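Notes for my talk: Cloth in the kitchen drawer
Dutness evening meeting, September 8, 2019

Start slowly. Say good evening and thank Muammer Toprak for opening the hall. Ask who has a drawer with cloths in it that they never fold. Wait for the hands.

First part, my drawer. When we moved to the flat in Wastusetti, I put all the kitchen cloths in one drawer, the towels together with the covers for bowls and bread. By January I could not close it. I took everything out on the table and made two piles, one for cloths I use every week and one for the others. The second pile was much bigger. (Pause here, people usually laugh.)

Say that printed cloths are the difficult ones for me. I buy them for the pattern, and then I do not want to use them because they will get stains. So they lie in the drawer and get creases.

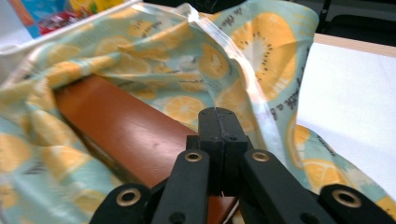
Firdevs Sarıgül
Talk notes, Home and Kitchen evenings

Second part, the citrus cloth. Orange and lemon slices on pale mint. Let people look at it for a moment before I speak. It is thin and has a little shine, and it does not lie flat over the wood. Ask the room: would you fold this one or roll it?

My answer is to roll. A fold makes a hard line, and on a thin cloth with a shine the line stays for a long time. I roll mine around a cardboard tube from Skiltar and put the roll at the front of the drawer. Thick towels I fold in three, and they stand on their side like books.

Show with my hands: lay down, smooth from the middle to the edges, roll without pulling. Do it two times. The second time go slower.

Third part, how many to keep. I have eight cloths now. The rest I gave to the Eren shop, where they sell them by weight. Speak about this for roughly 8 minutes, not longer, the tea must start on time.

Questions. If somebody asks about ironing, say that I look at the label first, and with no label I do not iron.

Take the tubes home after.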